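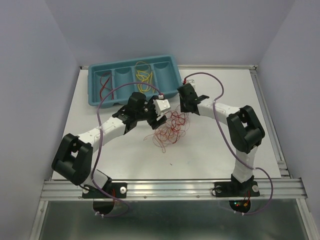
A loose pile of wire.

I have been clearing out the garage since the start of May and I am over halfway. We move at the end of the summer. The new place has no garage, only a shed with a leaking roof, so whatever stays in boxes has to fit in the hall closet or go.

My first plan was to do one shelf each evening after dinner. I kept it up for four evenings. The trouble with a shelf is that you open a box, find something that belongs with something else, walk across the garage to put the two together, and then you are working on a different shelf. By the fourth night I had three half-empty shelves and a floor I couldn't cross.

Esi Quartey, who I used to work with, cleared her mother's house last year. She told me to stop going by place and go by kind. All the paint first, wherever it is. Then all the garden things. I tried it with paint and was finished in 2 hours, including the drive to the county drop-off. Most of the cans were dried solid. I kept the kitchen white and the gray from the porch, and wrote the room names on the lids.

Garden things took longer. I own a lot of plant pots for a person who grows tomatoes and one rosemary. The good clay ones went to Feng-yi Fung next door, and the plastic ones went out on the curb with a sign and were gone by dark. I kept one spade and gave away the other, and then broke the handle of the one I kept. I have not replaced it yet.

Then came paper, and that is where I am stuck. There are 4 file boxes. One is tax returns. One is manuals, and I threw that one out nearly whole, down to the instructions for a Prultalow space heater we left behind in the apartment on Niven Street. The other two are letters, school reports, programs from concerts, and a folder of receipts from the year we did the bathroom. I read the receipts for most of an evening. The tile was $80 a box, and I remember arguing about it in the store. I still like the tile.

I don't have a good rule for letters. My brother-in-law says to photograph everything and recycle the paper, and he has done this with his own. I asked him how often he looks at the pictures and he changed the subject. I've ended up keeping anything handwritten and letting go of printed cards where someone only signed their name. It cut the two boxes down to one and a bit.

The box I put off was the one marked MISC, in my own writing. It held cords, spare keys, picture hooks, half a roll of wire from when we hung the big mirror, and a bag of screws from a bookcase we no longer have. I kept the picture hooks and the wire. The keys I tried in every lock in the house on Thursday night. Two of them open the back door. The rest open nothing here, so they went in the scrap metal.

As for selling, I listed a few bigger things and it was mostly a waste of time. The bike rack sold for $60 to a man who was polite and on time. The workbench had a lot of messages and no visitors — people ask if it's available and then vanish. In the end Yee-man Tai's son came with a truck and took it for nothing, and I was glad to see it go to someone who builds things.

What's left is the camping gear, the Christmas boxes, and the rafters. I haven't been up in the rafters since we moved in. There's a rolled carpet up there that was already in the garage when we bought the house, and I need a second person to get it down. Wen-hsiung Yip has offered, as long as we do it before the weather gets hot.

If anyone local wants clay saucers, the big ones, I found another stack behind the water heater. Send me a message and I'll leave them on the porch.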